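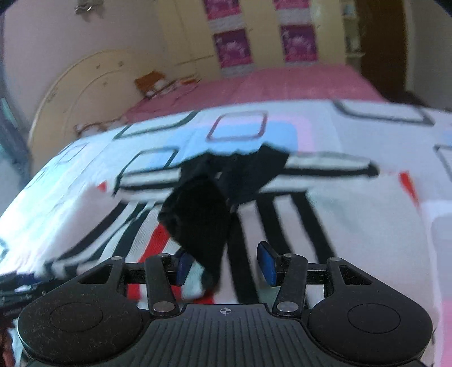

4.2 Hand-held kit under review

The second product we reviewed is the Meltia kit, sold by Flandoment as a pair of hand-held grippers with a recording service. The operator holds one gripper in each hand and does ordinary housework with it. The recordings are uploaded to the vendor, and the customer receives trimmed and labeled clips. We bought the basic plan, which does not include the Kikus wrist strap.

We chose clothes handling on a bed because the first product, Mridha, had done poorly on soft items. All sessions were run by one operator (Nuwan Begum) in a furnished bedroom. No special lighting was added. The operator was told to pick up, turn and fold garments at a normal pace and to let go and start again when a grasp failed.

We recorded 1,284 grasps. The vendor returned 1,218 of them as usable clips - the rest were rejected by its own quality check, and we were not given the reason for each one. Delivery was slower than the order page promised.

Large garments need both tools. One gripper holds the cloth while the other reaches for a loose part of it, and the second tool often comes into view from the side (Figure 3). Patterned cloth on a patterned sheet was kept in the test on purpose.

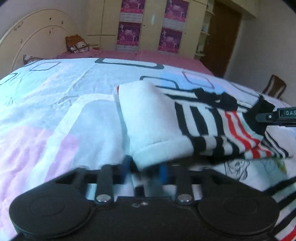 Figure 3. Handling a striped garment on a bed with the gripper pair. The second tool enters at right.

The operator rated comfort at 80 out of 100 for short sessions and 70 for long ones. The main complaint was the width of the body, which made it hard to work close to the mattress. Small items were easier to lift than to put down flat. We did not test the kit on wet laundry.

Related items
Low-cost grippers for home data: a buyer's survey
Labeling services for cloth folding clips
Two-handed tools and operator fatigue

Contact the editors | Copyright notice | Back to top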